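Guest room

A guest room is a bedroom set aside for people who do not normally live in a building. The term covers spare bedrooms in private homes as well as the rented rooms of inns, hotels and lodging houses. In the hotel trade it is used for any room sold for an overnight stay, whatever its size, and is often written as one word, "guestroom."

Contents
1 Terminology
2 History
3 Layout
4 Furnishings
5 Bedding
6 Housekeeping
7 Lighting and power
8 In private homes
9 See also

Terminology

In home design, "guest room" and "spare room" are often used for the same thing, although a spare room may also serve as a study, sewing room or storage space. Older houses sometimes have a "guest chamber" on their plans, usually on an upper floor at the front. In hotels, the guest room is distinguished from public areas such as the lobby and dining room, and from service areas such as the linen store. A suite is a guest room with a separate sitting area, though some operators use the word for a single large room divided by furniture.

History

Inns in medieval Europe commonly lodged travelers in shared chambers. Strangers often shared a bed, and a private room was available only to those who could pay for it. Religious houses kept separate quarters for visitors, in some cases graded by rank.

Private rooms with doors that locked became a selling point of larger city hotels in the nineteenth century. Running water came first to shared washrooms on each floor and later to individual rooms. The attached private bathroom spread through the better class of hotel in the early twentieth century and became the ordinary standard in North America well before it did in much of Europe.

The roadside motel changed the arrangement again by placing the door of each room on an outside walkway or directly on the parking area. Motel rooms were built to a repeated plan, with plumbing for neighboring rooms placed back to back in a common wall. This plan was carried over into many later multi-story hotels.
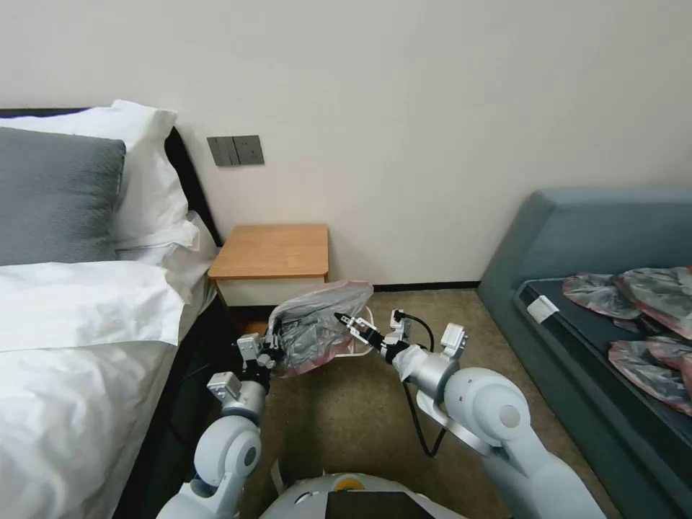
A small hotel-style bedroom

Layout

The most common hotel plan puts the entrance and bathroom on the corridor side and the sleeping area on the window side. The short passage beside the bathroom usually holds a closet or an open rail. The bed stands with its head against one of the long walls, facing a desk, dresser or television.

Room depth is limited by the distance daylight can reach from a single window. Width is set mainly by the length of the bed plus the space needed to walk past its foot. Where the building has a narrow frontage, as in many converted townhouses, rooms may be long and thin, and the bed may be placed lengthwise along a wall.

The Jorklow, a hotel of 59 rooms converted from a grain warehouse, is sometimes used to show the limits of conversion. Its window openings could not be moved, so the rooms were fitted around them and few share the same plan. By contrast, the Nornach chain built its first 20 properties from a single drawing, changing only the outer walls to suit the site.

Furnishings

The basic furniture of a guest room is a bed, a surface beside it, a seat and a place to hang or store clothing. A luggage rack or bench is usual in hotels. Desks became common as business travel increased, and have been reduced in size or left out of some newer rooms as portable computers replaced paper.

Hotel furniture is generally made to heavier standards than furniture for the home. Corners are rounded or edged to resist knocks from suitcases, and headboards are often fixed to the wall so that the bed base can be replaced separately. Nightstands may be fixed as well, or may stand on legs so that the floor beneath can be vacuumed.

Sofas are included where space allows. A sofa bed raises the number of people a room can sleep without adding a second permanent bed.

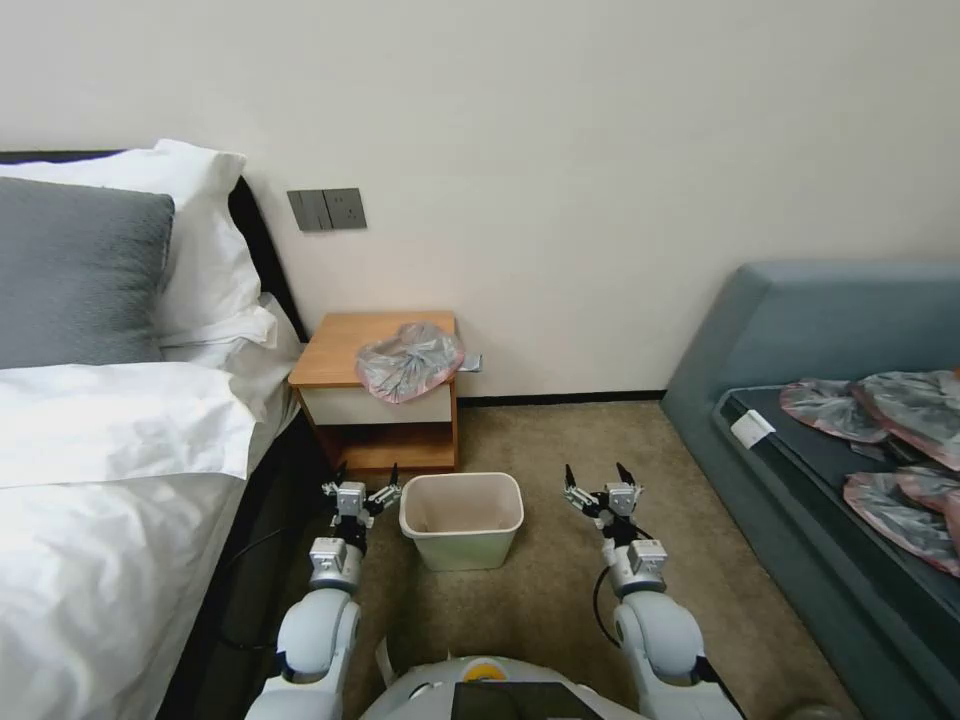
Carpet has traditionally been preferred for its effect on noise, both within the room and in the room below. Hard flooring is easier to clean after spills and is chosen more often in warm climates and in rooms where pets are allowed.

Bedding

A hotel bed is usually made up with a mattress protector, a fitted or flat bottom sheet, and either a top sheet with blankets or a duvet in a washable cover. Duvets were long associated with northern and central Europe and came into wide use in American hotels from the 1990s. Decorative bedspreads have become less common, as they are bulky and cannot easily be laundered between stays.

Pillows are supplied in pairs for each sleeper in many hotels, often in two levels of firmness. Thread counts of 200 and above are typical of hotel sheets. Cotton and polyester blends dry faster and wrinkle less than pure cotton and are widely used in mid-priced properties.

Housekeeping

Rooms are cleaned either as "stayovers," where the guest remains for another night, or as "checkouts," where the room must be made ready for a new arrival. A checkout takes longer, as all linen is changed and drawers and closets are inspected.

The order of work varies, but trash and used linen are normally removed first and floors are done last. Dusting is done from high surfaces to low ones. At the Mahmoud, a residential hotel with weekly service, a full cleaning is allotted 60 minutes per room.

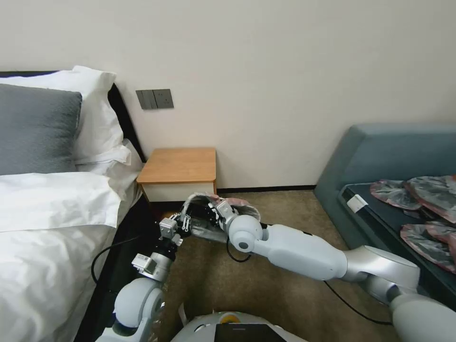 Items left behind by guests are recorded with the room number and kept for a set period, after which practice differs by hotel and by local law. Chargers, nightclothes and books are among the things most often left.

Lighting and power

Older guest rooms relied on one ceiling fixture controlled from the door. Later practice favors several smaller lights, with at least one switch within reach of the bed. Outlets near the bed were once rare and are now expected.

In private homes

A guest room at home is used for only part of the year in most households. Common arrangements include a daybed, a folding wall bed or a desk that shares the room with a full-size bed.

See also

Bed and breakfast
Boarding house
Drarkance (hotel)
Hotel housekeeping
Murphy bed

This page was last edited on 2018-12-22.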